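Print this page | E-mail this to a friend

Two monitors, one keeps going black for a second or two. Cable or card?

Posted in June by Ngozi Olatunji

Hi all, hoping somebody can save me from buying the wrong thing. I built my first PC last winter (very proud of it!) and it ran fine with one screen. Last month I added a second one, a Farkier 27 inch, and ever since then the new one blinks off. The screen goes black, stays that way for maybe two seconds, then comes back like nothing happened. The old monitor never does it.

I'm on the latest driver and I've also tried the one before it. The Farkier is on DisplayPort using a Tresard cable I bought separately, because the one in the box was too short to reach under the desk. The old monitor is on HDMI. It happens most when I'm gaming but I've seen it while typing an e-mail too. Do I need a new graphics card? I really don't want to, I paid $778 for this one.
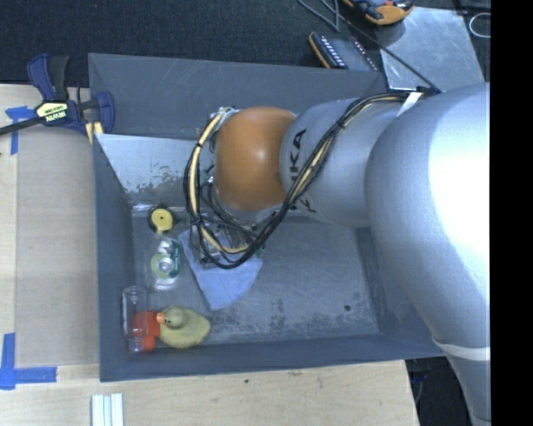
Reply from Tamunoemi Dauda

Please don't buy a card yet! I had the same blinking and spent a whole weekend reinstalling Windows before I tried a different cable (I know, I know). DisplayPort is pretty fussy about length once you push the refresh rate up, and a long cheap cable will often work almost all the time and then drop out for a second.

What I'd do, in this order. Go back to the short cable that came in the box, even if you have to drag the monitor over next to the case for an evening. If the blinking stops, you have your answer. If it doesn't, put the long cable back and drop the refresh rate to 60 in the display settings, then play for an hour. After that, swap to another DisplayPort socket on the card, you probably have three of them.

When you buy a replacement, look for one that's certified and no longer than you need. Mine is a Sorkholm, $18, and I haven't had a blink with it. Oh, and check that you don't have the cable coiled up tight behind the desk with a zip tie. I did, and the connector was getting pulled sideways.

Reply from Abimbola Akande

its the psu. mine did this and a new psu fixed it

Reply from Chinyere Bako

I wouldn't start with the power supply. If that was the trouble I'd expect both screens to go, or the whole machine to restart, and you say the old one stays on. Tamunoemi's list is good. I'd add one thing: open the menu on the monitor itself and turn off adaptive sync for a day. My last screen blinked every time the frame rate jumped around, and that setting was the cause. Took me 8 months to find it.

This site uses cookies to remember your login. By continuing to browse you accept our cookie policy.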